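Ganometti Opens Its Fourth-Floor Supply Room to Every Team This November

After 13 weeks of sorting, relabeling and a good deal of carrying, the shared supply room at Ganometti is ready to use, and we could not be happier with it!

The room serves all four teams on the floor, including the Salla and Nuson project groups, who until now kept their paper, cables and sample boxes in separate corners and borrowed from each other by email. Everything now lives in low cabinets with white countertops, so there is a place to set a box down while you look for what you need. The doors open wide, and there are 20 labeled sections inside. Two are still unassigned — speak up if your group is short of space.

"I found three staplers I had reported lost," said Rocío Villalobos, who led the sorting. "We kept the good stuff, gave away the duplicates, and put the things people ask for every day at the front."

The striped carpet tiles stay. They were already down, they suit the pale cabinets, and the floor access panel can still be reached when wiring work comes up. Please leave that stretch of floor clear and don't park carts or cartons on it.

Cabinets with locks will be open during working hours. Keys go back to Abilio Tejada at the end of the day, and spare sets are held at the Kushwaha desk by the elevators.

Teams are welcome to stop by on opening day, Saturday, from 10 a.m. Coffee will be served in the hallway.
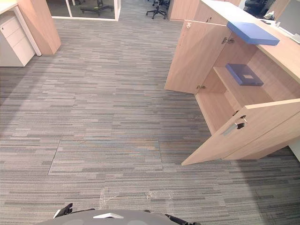 Afaf Awad wrote back that she would gladly take one of the unassigned sections for the Nuson sample boxes, and asked whether the labels could be printed larger, as the current ones are hard to read without bending down.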